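Resport

Resport (short for "respect to port", sometimes wrongly read as "re-sport") is a method for learning two-arm manipulation from wrist cameras. Every action is written relative to the camera that saw it, never to the base of the robot. Developed at Plotura, first notes circulated in February. Often mentioned together with Avano, the data set it was trained on, and Ko, the older controller it replaced there.

Background

Most imitation learning setups record arm positions in a base frame. Works fine until someone moves the base. Table an inch lower, different arm, different room, and the policy reaches for where things used to be. Ko had this problem badly. It used a fixed overhead camera plus joint angles, and needed a new calibration each time the rig was shifted.

Wrist cameras get around part of this. The object and the fingers that will touch it are in the same view, so the distance between them can be learned straight from pixels. Downsides: narrow view, motion blur, and the hand hides the object at the worst moment, just before contact.

Method

Each arm carries one small camera at the gripper. At every step the policy takes the last 6 images from each camera and puts out a short chunk of motions, as offsets from the current gripper pose. No base coordinates anywhere in the input. The two arms share one network but keep separate outputs. What passes between them is a single "partner" vector, an estimate of where the other gripper is relative to this one.

The partner vector is the part that gets cited. When the other hand comes into view it is estimated from the picture. When it does not, the last value is carried forward using the arms' own motion, and drifts. Drift is reset the next time the hands see each other.

Training is plain supervised learning on demonstrations. No rewards, no simulator. Images are randomly darkened, shifted and blurred, the blur being added after early versions failed on any fast approach.

Avano data

Avano holds 736 demonstrations, all done by people steering the arms by hand. Of these 579 were used for training, the rest held back or thrown out for dropped frames. Objects are small household and desk things, sometimes bottles, trays, sharpeners. Floors and surfaces were left as they are, stains and paint included, as plain backgrounds gave policies that fell apart elsewere.

Wrist camera views: a green crank pencil sharpener close up, then a blue bottle between gripper fingers with the other arm's gripper at a clear blue tray.

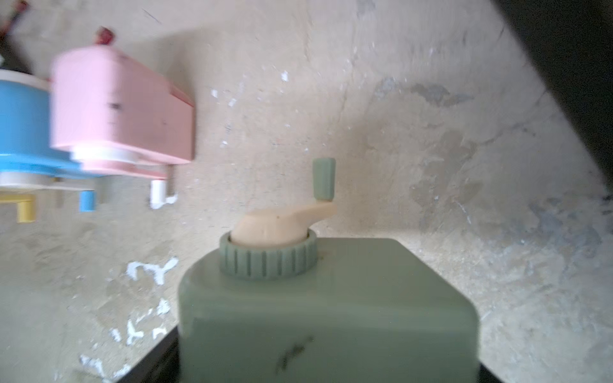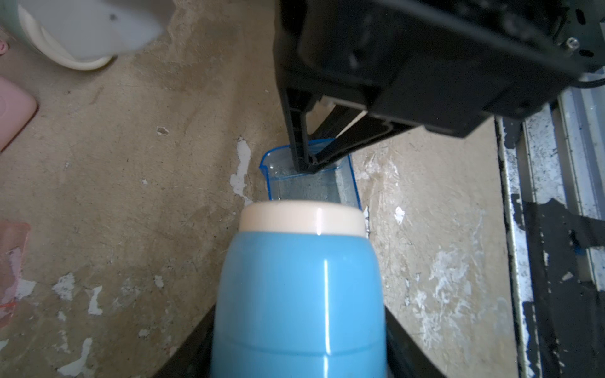 Labels are thin. One line of text per demonstration, plus gripper open/close times taken from the motors. No boxes, no masks. Some of the text lines are blank and have stayed blank.

Results

On the Plotura test set Resport finished 87 percent of single-arm pick and place trials. Two-arm tasks were lower, and the gap was mostly handovers. Usual failure: one gripper closes early, the other is still pulling, object twists out. Second most common is hesitation, with both arms waiting on each other.

Moving the base between trials made little difference, which was the main claim. Ko under the same test had to be recalibrated before it could complete anything. Swapping the camera lens did hurt. Changing the mounting angle hurt more, and the notes advise checking the mount screws before each session.

Removing the partner vector left single-arm scores nearly the same but two-arm scores dropped sharply. Removing the blur augmentation slowed the arms down: the policy still worked if every approach was done at a crawl.

Limitations

Glossy and see-through objects remain weak. A clear container shows mostly the floor behind it, so edges are all the network has to go on. Small cranks and knobs are also hard, as a few millimeters off means the fingers close on nothing.

No sense of force. A stuck lid and a loose one look alike up to the moment of turning. Memory is short too, so anything that leaves both views for more than a couple of seconds is in effect forgotten, and the arms start searching from scratch.

The partner vector assumes exactly two arms. A three-arm version is mentioned in the notes but no results given.

Name and versions

Early drafts call the method "port-relative control", port meaning the camera port on the wrist. Shortened to Resport in the second version, wich also merged the two networks into one. Version three changed only the chunk length.

See also

Ko (controller)
Avano
Imitation learning
Visual servoing
Hand-eye calibration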